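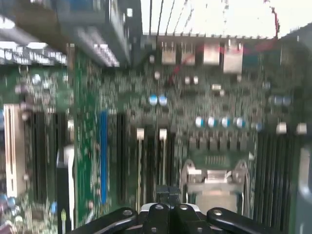 Equipment Reviews: Bread and Baking

Drendo Bread Maker with Gluten-Free Program

The Drendo was assessed in the teaching kitchen at Greco over the course of March. It was supplied by the distributor, Bravasent, and returned at the end of the review period. The kitchen already uses a Gundeo bread maker for its coeliac cookery classes, and the two machines were run with the same flours and the same recipes wherever their instructions allowed.

The Drendo takes up a moderate amount of bench space. The lid lifts off for cleaning, and the pan locks in with a quarter turn. There is a single kneading paddle. The control panel is plain, with a program button, a crust colour button and a delay timer. Users with limited grip may find the pan stiff to release when it is hot, and a pair of long oven mitts is advised.

The gluten-free program is the main reason to consider this machine. It omits the second knead and the knock-down, neither of which helps a dough made from rice flour, tapioca starch and psyllium. The mixing stage runs for 20 minutes, with a pause partway through so that the sides of the pan may be scraped. This pause is signalled by a short tone, easily missed in a busy kitchen. Scraping should not be skipped. In each trial where it was left out, dry flour remained in the corners and baked onto the crust.

Our standard test loaf, weighed after cooling, came to 1,146 grams. It rose evenly and held its height, with a slight dip at the centre. The crumb was moist and sliced cleanly the next morning. A loaf made with a buckwheat blend was heavier, and most of the tasting group preferred it toasted. The medium crust setting gave a good colour. The dark setting was too harsh for recipes containing milk powder or honey.

Results were less consistent with packet mixes. The manual asks for an extra 100 millilitres of water with any commercial gluten-free mix. With one of the mixes used in our classes, this produced a wet loaf that sank while baking. Adding half of the extra water and checking the batter at the pause gave a better result. The batter should look like thick cake mixture and should fall slowly from the spatula.

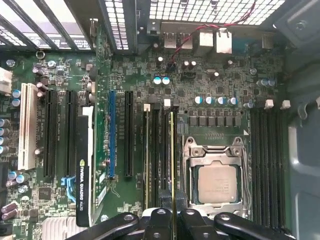

One reader's response to our earlier notes on the Gundeo disputed the value of a dedicated program at all, stating that a loaf tin, a hand mixer and an ordinary oven had served the household well for years, and that bread machines left a hole in the base of every loaf. The point about the paddle is fair. The Drendo's paddle may be removed at the start of the rise, and we recommend doing so, although it means reaching into a sticky batter with wet fingers. As to the oven method, it remains suitable for anyone who is at home to watch the rise. The delay timer is of more use to those who wish to have bread ready for breakfast. Recipes containing fresh egg or milk should not be used with the timer.

Compared with the Gundeo, the Drendo is quieter during mixing and its pan is easier to wash. The Gundeo has a stronger heating element and produces a better crust on the upper side of the loaf. It also allows each stage to be set by hand, a feature our more experienced bakers would be sorry to lose. The Drendo offers no such control.

Households in which ordinary wheat bread is also made should keep a separate pan and paddle for gluten-free use. Spare pans can be ordered through Bravasent. Flour dust also settles around the heating element and under the lid, and a shared machine is not suitable where a person in the home has coeliac disease.

The non-stick coating showed no marks at the end of the review period, with only silicone utensils having been used. The warranty is 2 years and covers the motor and the element. It does not cover the pan.

Recommended for beginners and for regular weekday loaves. Bakers who develop their own recipes are directed to our review of the Gundeo.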